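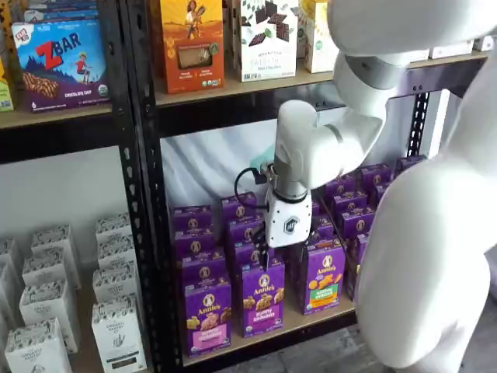
Pantry > Storage > Shelving

Slotted steel shelving for snack boxes: spacing, facing and stock order

Sat 25 August | by Iman Ait Ali
11 comments | 9 shares

The unit is black slotted steel with timber boards, bolted through the uprights. I bought the steel from Drindura in June and cut the boards myself. Two bays share the centre post. That saves the price of an upright and a bit of width, but it ties the bays together in one respect: the post has to be dead plumb or both sides rack. I spent most of an evening with a level and a packet of plastic shims on that one post.

Each board is 700 mm long. I sealed both faces and all the cut ends with a clear water-based finish from Kobori, two coats, sanded lightly between. The ends drink it up, so do them first and go back over them last.

Shelf spacing is the part I got wrong. My first layout used even gaps from top to bottom, which looks tidy on paper and wastes a lot of height in practice. Bar boxes are short. Cracker boxes are taller and want hand room above them, or you end up dragging the front one out by its bottom edge and tearing the flap. I now set the gap to the height of the tallest box plus a hand's depth, then drop the board to the next slot down. Moving a board means four bolts and a second person, or one person and a milk crate.

The order of things is as follows. Bars go on the upper board of the left bay, with the Clif Kid ZBARs facing out. Printed white cartons go under them. They carry the stuff that comes in bags and won't stand up unaided. Bunny Grahams get a board of their own because the kids go through them faster than anything else, and a mixed board ends up with gaps all through it.

Facing matters more than I expected. A box turned side-on takes up less of the front edge, but then you can't read the flavour, and two flavours of the same biscuit in the same purple are easy to mix up. On a low board the top panel is what you see first, so I check that the name is readable from standing height before worrying about the front. Older stock goes to the front, newer behind. I write the month on the bottom flap in pencil.

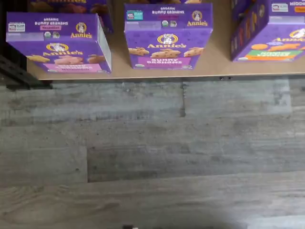
Grurkska wrote in the comments that a strip of quarter-round along the front edge would keep the boxes square, and that theirs had been on for two years without lifting. I tried an offcut on one board. It does stop the boxes creeping forward, but it also catches the bottom edge when you pull one out, and I took it off again. A thin strip of rubber shelf liner from Pritetti, set back a finger's width from the edge, gave me most of the same result.

Still to do: cap the cut ends of the uprights, re-tighten every bolt now that the boards have been loaded for a while, and find a better home for the bulk rice. It's sitting in a bucket in the hall.

Filed total for steel, bolts, timber and finish came to $251. The shims were left over from the laundry door.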